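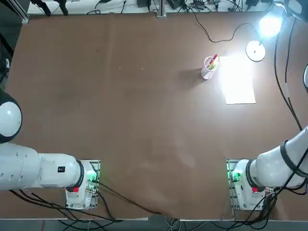

How much light do I need on a desk for reading at night?

More than most ceiling fixtures give you at the desk surface. Put a lamp on the side opposite your writing hand and leave a dimmer light on elsewhere in the room.

Replies

yutong_t
I'd add that placement matters more than the bulb. I had a bright bulb behind my right shoulder all winter and my hand shadowed every line I wrote. Moved it to the left in November and stopped noticing it.

sqin52
Disagree on the second light. I read in a dark room with one lamp and my eyes are fine. Plain white pages on a dark table bother me more than a dark room does.

yutong_t
If it works for you, keep it. I get headaches after an hour of that.

fan_shiyu
Whatever you buy, check the height. Low lamps light a small patch and leave the top of a big book dark. My old one was 38 cm tall and I ended up standing it on a dictionary. 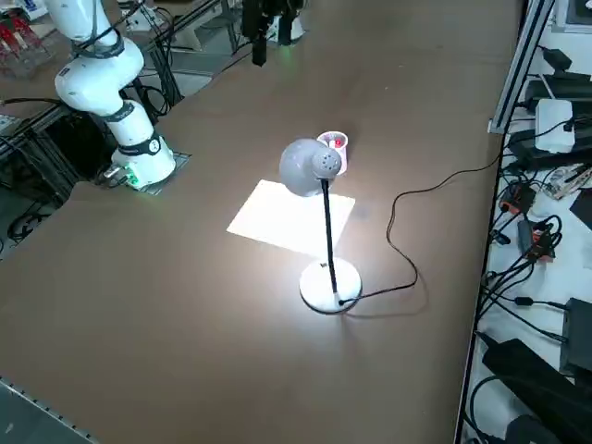 White desk lamp, brown tabletop.

xiuying_q
Does warm or cool matter? My cousin Yuzhen swears by cool white for studying. I bought a cool bulb from Umon and the kitchen table looks like a dentist's office.

fan_shiyu
Warm for evening, cool for daytime if you want it. I don't think either helps you read faster.

sqin52
Cool is better for small print. I do crosswords and can tell the difference.

fan_shiyu
Could just be that your cool bulb is brighter. Compare two with the same lumens.

xiuying_q
So what should I check before spending money? The Devell one I was looking at is 200 dollars and I'd like to avoid that.

yutong_t
What I'd do, in this order:

1. Sit in your chair and see where your shadow falls.

2. Move the lamp you already own and read for an evening.

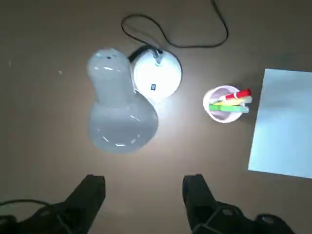
3. Lower or tilt the shade until you can't see the bulb from the chair.

4. Try a different bulb. Look at the shopping thread after that.

sqin52
Step 3 fixed glare for me on glossy magazines. Still don't agree about the second light.

xiuying_q
Thanks. Starting with the shadow test tonight.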